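Cables, Cords and the Bins They Live In

By Dalal Saliba
November

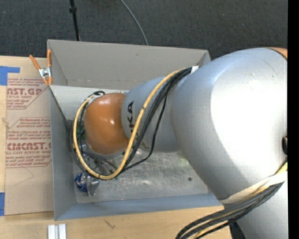 Start with the bin, and leave it open

I have tried lidded boxes for cords, drawers for cords, a very handsome basket my sister gave me, and one sad year with a shoe rack. What I came back to every time was a plain gray bin, the open rectangular kind, set right on top of the workbench where I can reach into it without putting down whatever is in my other hand. A lid sounds tidy, but in my house a lid becomes a shelf, and then there is a coffee can on it, and then the extension cord goes on the floor by the door "just for tonight" and stays there until spring.

If your table is light wood like ours, a gray bin has the pleasant side effect of showing up well. I can find it from the doorway even when my glasses are upstairs (they are usually upstairs).

Empty it all the way out, once

Pick an evening when you have the table to yourself and tip out every cord you own. Bring in the ones from the hall closet too, and the ones behind the sewing machine. Ours took me from after supper until bedtime, and I found two chargers for telephones we gave away when my daughter was in middle school.

Run each cord through your fingers from plug to plug. You are feeling for nicks, stiff spots, and places where the outer jacket has pulled away from the plug. Anything damaged goes in a bag for the electronics recycling, and please don't talk yourself into wrapping it with tape and keeping it. I did that with a lamp cord once and my husband still brings it up.

Learn one good loop

Most of the trouble with cords comes from winding them around the hand and elbow. It feels very efficient and it puts a twist in every turn, so that the cord comes off later like a spring. Lay the cord in wide, easy loops instead, and let it go the way it wants to. With a long one, make every second loop turn under the first – it's awkward for a week, and then your hands just know it and you can do it while you talk on the phone.

Keep the loops generous, especially with thick cords. A heavy cord bent tight will remember it, and the inside can give out long before the outside shows anything. I like a loop as wide as a dinner plate for the thick ones and a saucer for the thin ones.

Tie in more than one place

A single tie in the middle lets both ends wander off and get acquainted with their neighbors. Two ties, one near the top of the coil and one at the bottom, hold a long cord in shape no matter how roughly it gets dropped in the bin. I use the soft hook-and-loop kind, which I buy in a roll of 15 from Sekby, our hardware store, and cut shorter when I need to. Plain black ones hide the dirt better than the cheerful colors, I'm sorry to say.

Snug is plenty. If the tie leaves a dent in the jacket, let it out a little. And if you use the plastic zip kind, trim the tails flush with proper cutters so you aren't scratching your wrist every time you reach in!

Tape for labels

White tape and a laundry marker have outlasted every clever label I ever bought. Fold a short piece over the cord a few inches from the plug so it makes a little flag, and write what the cord belongs to, and the length too if you have several that look alike. The flag on our longest one says "porch, long" and it has survived three winters.

Do the same at the other end. You will be under a desk someday, looking at the wrong end of five black cords, and you'll be glad of it.

Thick and thin don't share

Heavy cords go in the bottom of the bin and thin ones go in a smaller box, or in paper tubes stood on end if you have children who like saving tubes. Thin cords are the ones that work their way through everything else. Mixed together they will have knitted themselves a sweater by the weekend.

Bright cords I keep for outdoors and for the mower, where I want to see them in the grass. Everything indoors can be black or gray.

Sweeping up afterward

Trimming ties makes tiny clippings, and if you have dark carpet under your work table, you'll see every pale speck of it. Go over it with a damp rubber glove first, then the vacuum. Check the bottom of the bin as well. I turn mine over on the back step and give it a good thump.

A reader in Surstead wrote to ask what I do with cords I can't identify. I put them in a bread bag with the month written on it, and hang the bag on a nail. If the bag is still hanging there a year later, out it goes. I have only been sorry once, and that was a slide projector.

Filed under: Workshop & Garage, Small Storage, Cords

Questions for Dalal? Use the contact page | © Jemedent Home Notes | Back to top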